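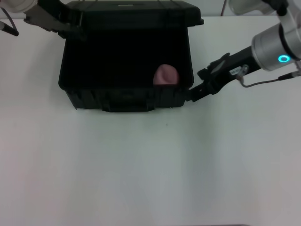 Vol. 16, No. 9 / Page 3

Trovberg Revises Handling Rules for Hard-Shell Cases

New check covers lid fit, label position and loose contents

Trovberg has issued a revised handling sheet for the black hard-shell cases in its equipment loan pool. The sheet takes effect on 6 October 2023 and replaces the version that has been in use since the pool moved to the Midtbø building. It applies to every case that leaves the loan desk or comes back to it, including cases that are returned empty.

The pool holds 164 cases. A stock check in July pulled 16 of them from service. Nine had latches that no longer held the lid down evenly along the front. Three had cracked hinge points at the rear rim. The rest were withdrawn for warped lids or for labels that could not be matched to the register. Cases with label faults only have since been relabeled and put back on the shelves.

Walter Apaza, who wrote the new sheet, said the latch faults were mostly the result of cases being forced shut on something soft. "A hard item stops the lid and people notice," he said. "A soft item gives. The lid goes down, the latch goes over, and then it sits under load for as long as the case is shut."

The first section of the sheet deals with contents. Nothing may go into a case unless it sits fully below the rim with the lid open. Soft items, including filler and padding, are to be pushed down and released before the lid is lowered. If the item rises above the rim when the hand is taken away, it goes into a deeper case. Small items are to be placed away from the front wall where the latch housing is, and checked again after the case has been carried to the bench.

Dark interiors get a paragraph of their own. The inside of a black case absorbs most of the light from an overhead fixture, and small dark parts have been left behind in cases marked as empty. Under the old sheet the desk was asked to look inside. Under the new one the desk must look and then feel along the base and into all corners with a flat hand. Dark parts under the size of a matchbox now go into a bright pouch before they are packed.

Inspection is to be done on a plain, light-colored table with no mat. The old sheet allowed a rubber mat, but the mat hid grit and gave slightly under the case, so a base that rocked on a hard surface would sit still on the rubber. The two older mats at the loan desk have been taken up. 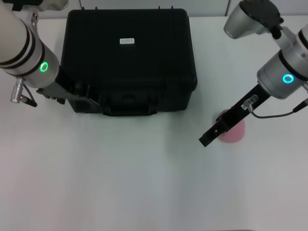 Orientation on the bench is the subject of the second section. Borrowers and desk staff had been setting cases down any way around, and lids had been opened against walls or over the edge of the table. The rule now is hinges to the back and handle to the front, with the case far enough in from the edges that the lid can stand open on its own. With the case closed and set that way, the small white label near the middle of the lid can be found from above and the molded handle is on the side nearest the person doing the check. The handle is to be tested by lifting the front of the case a short distance and lowering it again. It is not to be pulled outward.

The label itself stays where it was under the old system. Apaza considered moving it to the front wall so that it could be read on a stacked shelf, but the front wall takes most of the knocks and the adhesive lifted on the ribbed surface in trials. A second label on the short side was also tried. It doubled the work at the desk when a case changed category, and in several instances the two labels ended up with different entries. One label, on the lid, is now the only one that counts. Handwritten tape on any other part of the case is to be removed when it comes in.

Labels are printed on stock supplied by Cundix. The text size has been criticized by borrowers, who say they have to bend over the case to read it, and the sheet makes no change there. A larger label would not fit within the flat area of the smaller lids, and the pool wants a single size across all cases. Apaza said a bolder typeface is being looked at -- the current one blurs when the print head is worn.

Latches are covered in the third section, which is the longest. Each latch is opened fully, checked for play at the pivot, and closed with one thumb while the other hand rests on the lid without pressing. If the latch will not close under thumb pressure alone, the case is opened and the contents are checked. If the case is empty and the latch still resists, it goes to repair. Desk staff are asked not to bend the catch to make it fit. This was common under the old sheet and is thought to account for several of the July withdrawals.

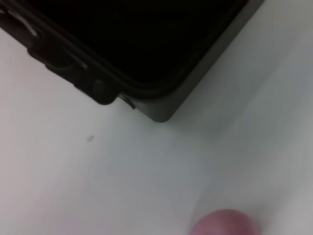
Where a latch has been replaced, the repair is entered in the register with the side and position, counted from the hinge end. Mixed latches on one case are allowed if they close at the same pressure. Color does not matter. A replacement in a lighter gray is acceptable, and the desk should not turn a case away for that reason alone.

Corners are to be checked by touch. A rounded corner that has been dropped on concrete often shows nothing from above, while the lower edge has a flat spot or a raised burr. Burrs may be taken down with a fine file. Flat spots are noted and left alone unless the base rocks. A case that rocks is withdrawn from use for instruments but may be kept for cables and stands.

The wall of the case should be wiped with a damp cloth and mild soap. Solvent wipes are no longer permitted. They leave the plastic with a patchy sheen, and on older cases they have made the rim tacky enough to pick up lint from the storage shelves. The cleaner previously stocked under the name Cistum may be used up on tabletops and should not be applied to cases.

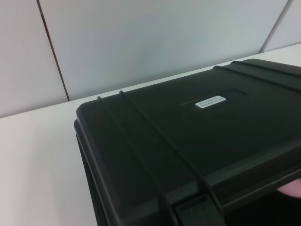
Lid fit is the last check before a case is shelved, and it has been rewritten completely. The old instruction was to press on the four corners and listen for movement. The new one follows the groove under the lid. On these cases the lid has a thick lip that overlaps the base, with a slim groove between the lid rim and the body, and the gap should look the same along its full length on every side. A gap that widens toward one corner means a warped lid or something caught at the rim. The check is made from a low angle, with the eye close to table height, and then repeated on the opposite side. The raised ribs on the lid are a poor guide, as they are molded separately from the rim line and can appear straight on a lid that is twisted.

To reach the groove on the far side, the case may be turned on the table or tipped slightly with the fingertips under the lower edge. It should not be dragged, particularly with grit on the surface. Large cases are turned by two people. The sheet does not give a weight limit for this and leaves it to the desk.

Stacking rules are mostly unchanged. Cases are stacked with the hinges toward the wall and with like sizes together. Ribs should rest in the recesses of the case above where the models match. Where they do not, a sheet of card goes between the two. Open cases may be left to air on the bench after cleaning but are not to be left overnight with the lid standing, as the hinges on the older models will slowly spread.

Borrowers will see two differences at the desk. Returns will take longer, since the full check is now done while the borrower is present, and a case can be refused if it is returned wet inside. The deposit is the same. Anyone holding a case that was borrowed before the new sheet came into force can return it under the old terms, but it will be inspected under the new ones.

A printed copy of the sheet is kept in the drawer below the label printer. A shorter version with only the latch and lid steps will be fixed to the wall behind the inspection table once the wording has been agreed with the repair bench. Comments on the draft should go to Apaza at the Midtbø loan desk. Faults found on cases already in use should be written on a return slip and placed inside the case, on top of the contents, with the lid closed and one latch left open.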